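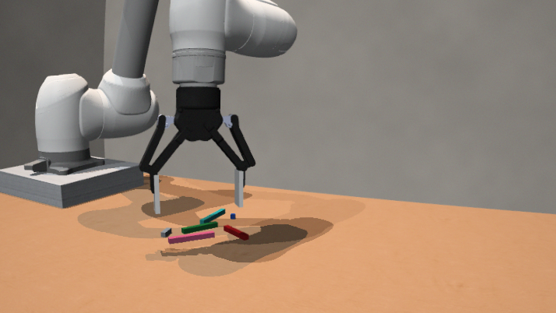
Arm over the pieces, pick task with six pieces (sim)

Picking policy does well in sim until I change the lights. Is my result worth anything?

Hi all, first question here, so please be patient with me. I'm writing up a small study on a grasping policy trained entirely in simulation, and I've run into something I can't decide how to report. The task is simple enough: an arm, a two-finger gripper, a handful of colored bars and blocks on a table, and the policy has to pick whichever color it's told. I trained on 800 scripted demonstrations and tested on 217 fresh layouts in our lab's simulator (we call it Kuruc, it's homegrown, you won't have heard of it).

With the default lamp positions I'm happy with the numbers. Then in November a labmate suggested moving the lamps between episodes, and success on the dark green bar dropped by 26 points. Pink and teal hardly moved.

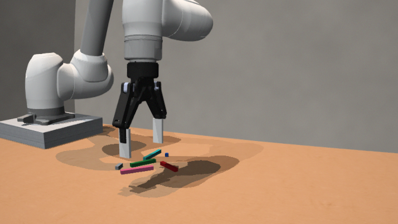 My guess is that the network has learned to lean on brightness, and a dark piece near a dark shadow gets lost. But it could also be the wrist height, since I changed the start pose slightly in that same batch (I know, I know – I should have changed one thing at a time). Do I rerun everything, or report both sets and explain? I have one desktop GPU and a full batch takes most of a night.

Thanks for reading all this!

Reply 1 (accepted)

Welcome! Please don't be discouraged, a drop like that is a perfectly good result once you know what caused it. I'd rerun, but you don't need the whole grid. Go back to the old start pose, keep the moved lamps, and run the same layouts with the same seeds. If green still falls, it's the lighting. Then do the reverse, new pose with the old lamps.

I went through much the same thing on a sorting project at Grerkdale, and what helped most was a third batch with shadows switched off and the lamps left where they were. It separates "the shadow covers the piece" from "the whole table got dimmer", and reviewers always seem to ask. Report per-color success too, with the number of trials for each color, and say plainly that the first batch mixed two changes.

– Harish Salian

Reply 2

just randomize the lights in training and it goes away. worked for me in Lutar

Reply 3

Agree with Harish on the reruns. Randomizing is fine as a fix, but do the diagnosis first or you'll have nothing to write in that section. One small extra: save the camera image from the first step of every failed episode. We did this at Irnimstead and looking through them took about an hour, and I'd have paid a lot more than an hour for what we found.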